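Grinville Slipper and House Shoe Workshop
Second progress report to the Malabanan Fund
Monday, August 31, 2026

Dear Lacey Penrose,

With this report I inform you about the work done in the workshop since the spring. The grant pays for the training of home sewers and for the first small production of house shoes.

Training. In July we finished the second course. Five women completed it and three of them already sew for us from home. The lessons on cutting went well. The lessons on attaching the sole took longer than planned, so we added two evenings. The teacher was paid for these evenings from the reserve, as you allowed in your letter.

Production. We planned 800 pairs by the end of summer and we have made 220. I know this is much less than promised. The main cause is the felt. Our supplier Pamitz delivered the first rolls six weeks late, and one roll was too thin for soles and went back. Since then we buy also from Domedik, who is more expensive but sends within a week. With the present number of sewers I expect to reach the full quantity before the end of winter.

Quality. From the first sales we received a few complaints, nearly all for the same thing: the seam at the heel opens after some weeks of wearing. We changed the thread and the seam is now sewn twice. Customers who complained got a new pair. The sizes are also corrected, because the smallest one was too narrow for most feet.
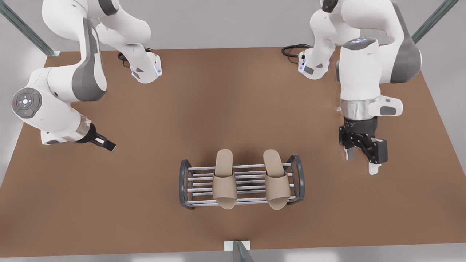
Sales. The market stall in Grinville sells best on cold mornings, and in summer it was quiet. Two shops in town have agreed to take our house shoes on commission from October. A third shop asked for a children's size, which we do not make yet.

Money. Until now we spent 2,058 dollars on material, including the more expensive felt. The rent is paid to the end of the year. The line for advertising is not touched, and I would like to ask if we may move half of it to material. Please let me know before the next order, which I must place in the middle of September.

The third course begins when the new sewing machine is repaired.

With kind regards,
The workshop coordinator

Grinville Slipper and House Shoe Workshop | Contact | Copyright 2026 | Back to top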